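Lavoie Textile Lending Collection
Gallery: Folding and Storage

The Lavoie Textile Lending Collection holds 2,862 garments, blankets and household cloths, which are available on loan to schools, theatre groups and community organisations. The pages of this gallery concern the folding of garments before they are returned to store. They were revised in March 2024 under the direction of Liliana Serra, Head of Collection Care, and replace the printed guidance formerly issued at the Avham store.

Borrowers are asked to read the notes in full before packing a loan for return. Items received unfolded are set aside and may delay the release of the deposit.

General notes

Garments are to be folded on a clean, soft surface large enough to take the full width of the piece. A bed or a covered table is suitable. Bare floors should not be used.

Fastenings are closed first. Sleeves are then laid inwards across the back, and the body is folded to a width of 30 centimetres for standard boxes or 40 centimetres for the deep shelves at Bidamska. Garments in thick cloth may be left wider.

Pins, clips and elastic bands must be removed. Tissue is supplied with each loan and should be returned with it, even when creased.

Blankets in the collection

The household section includes 626 blankets. The group assembled by Noémie Caron is devoted to wedding and festival bedding, and is among the most frequently requested by schools. Pile fabrics should be folded loosely, with the pile facing inwards, and stored at the top of a box.

Gallery 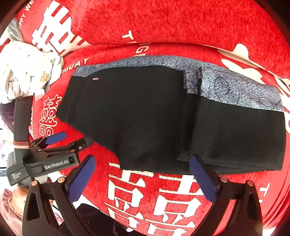 Is it necessary to iron a garment before it is folded for return?
Ironing is not required, and borrowers are asked to leave it to the staff of the collection, who will press an item where its fabric allows.

Folded garment on a red plush blanket. The garment is mainly black, with a speckled blue-grey section along one edge bearing thin, dark leaf-like line drawings. The blanket is printed in cream-white with Chinese characters, among them the double-happiness character, and with English lettering.

Enquiries

Questions about folding and packing should be addressed to Floor Hermans at the Avham store. Requests for additional boxes and tissue are handled by Fabian Zwahlen, and should be made before the loan period ends. The store is closed for stocktaking throughout December, when no returns can be accepted.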